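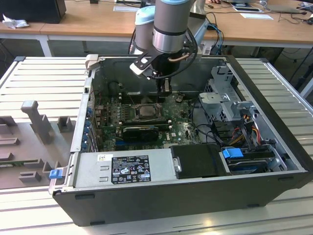 Pergate to hold electronics drop-off at Busstead Road depot

Residents of Pergate and Hesstead will be able to hand in old computers, monitors and small household electronics free of charge when the Busstead Road depot opens its gates for a collection day on Thursday.

The depot will take items from 8 a.m. until dusk, the town's public works office said. Drivers should enter from Busstead Road and leave by the back gate on Kurup Lane. The regular entrance will be kept clear for trash trucks, which will run their normal routes all day.

The collection is the first in Pergate since March, when a shorter event was stopped before noon after the storage containers filled up. The line of cars at that point reached back to the gas station, and many people went home with their trunks still full. The town has ordered larger containers this time, and a truck will be on hand to swap them out as they fill.

"We heard from a lot of people who waited and then had to turn around," said Karthikeyan Panicker, who runs waste services for the town. "We should have had a second truck in March. We have one now."

Accepted items include desktop computers, laptops, tablets, phones, printers, keyboards, routers, game consoles, stereos, cables and chargers. Flat-screen monitors and televisions will be taken as well. Older tube televisions will be accepted with a limit of two per household. They are heavy, and the glass has to be handled apart from everything else, Panicker said.

Refrigerators, air conditioners, microwaves and anything that runs on gasoline will be turned away. Residents with large appliances can still book a curbside pickup through the public works office. Smoke detectors, light bulbs and paint are not part of the event and should be saved for the household hazardous waste day, which has not been scheduled yet.

Loose batteries need to be kept separate. The town asks that people put a piece of clear tape over the ends of each battery and bring them in a plastic bag. Phones and laptops with built-in batteries can be left as they are, but anything with a swollen or leaking battery should not be put in with other items. Drivers who have one should tell the worker at the gate before they pull in.

The town is also reminding people to deal with their personal files before they come. Workers at the depot will not erase computers or phones, and nothing can be returned once it has been placed in a container. People who want to keep the drive from an old desktop can take it out at home and bring the rest. A computer with a missing drive, a missing cover or a cracked screen will be accepted the same as any other.

"It does not have to work and it does not have to be in one piece," Panicker said. "If the kids took it apart years ago and it has been in a box ever since, bring the box."

Those who would like a drive destroyed can drop it in a locked bin near the scale house. The bin will be picked up at the end of the day and the drives shredded. There is no charge for this, but the town will not give out certificates. Businesses that need written proof will have to make their own arrangements.

Small businesses and churches may take part if they sign up ahead of time and bring a single pickup load or less. Schools are not included – the district has its own contract for used equipment. Landlords clearing out rental units are asked to call first.

The town pays for the collection out of its solid waste fund, and the cost depends on weight. Public works expects about 200 cars over the course of the day. If the turnout is good, the office plans to ask the town council for money to hold the event every spring and fall. The council turned down a similar request last year, when members said they wanted to see more interest from residents before adding it to the budget.

Hesstead, which closed its own drop-off site last summer, is sharing the cost under a new agreement between the two towns. Residents of both will need to show a driver's license or a utility bill at the gate. People from outside the two towns will not be admitted, and the depot will not take payment in place of proof of address.

Traffic on Busstead Road is expected to be slow in the early morning. Police will put out cones to form a waiting lane on the depot side, and left turns into the site will not be allowed. Drivers coming from Hesstead should follow the signs past the water tower and approach from the north. The bus stop in front of the depot will be moved a short way down the road for the day – riders should look for a temporary sign by the feed store.

People should stay in their cars while workers unload. Items should be in the trunk or the truck bed, with nothing else packed on top. Boxes and bags will be emptied and given back on request. The town asks that pets be left at home.

Anyone who cannot get to the depot because of age or disability may ask for a home pickup by calling the public works office before noon the day before the event. Pickups are limited to three items per address and have to be left on a porch or in an open garage.

The collection will go ahead in rain. If there is lightning or high wind, it will be moved to the following week, and a notice will be posted on the town website and at the depot gate by 6 a.m.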